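Shared Workshop Build Course, Dorport
Handout 4: Drawer tasks
Notes by Yulan Fan, revised 24 August 2025

Bring your own copy of the arm settings from Handout 3. Groups work in pairs at the Kirker bay. The task is to move a drawer with the gripper and leave everything on top of the cabinet standing.

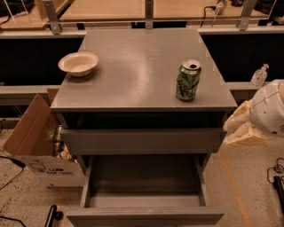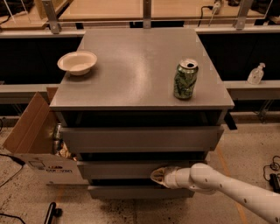
Setup

Put the cabinet against the bench and check that it does not rock. The drawer fronts have no handles, so all closing is done by pushing on the front. Opening is done by hand this term. Pull the drawer out slowly and step back over the floor cables before you enable the arm.

Keep the bowl and the can apart on the top. If either one falls, write it down and start the run over.

Closing a drawer

1. Move the arm to the ready pose at low speed.
2. Bring the gripper tip to the drawer front, near the middle of its width. Pushing at one end makes the drawer bind in its runners.
3. Push in a straight line. The travel limit in the Flakell script is 600 mm. Do not raise it.
4. Stop when the motor current climbs, then back off before lifting.

Hanyu Lu's group set the speed to 84 percent last term and the cabinet slid back on the floor. Start at 56 and stay there until you have several clean runs in a row.

Logging

Each pair keeps one log. Record the drawer used, the start pose, the speed, and whether the top stayed undisturbed. Boyang Cheng has the blank sheets. A full session gives some 62 lines, so write small.

Reading for next time: the Bajpai notes on contact force, first two sections. In October we repeat the task with weight in the drawers.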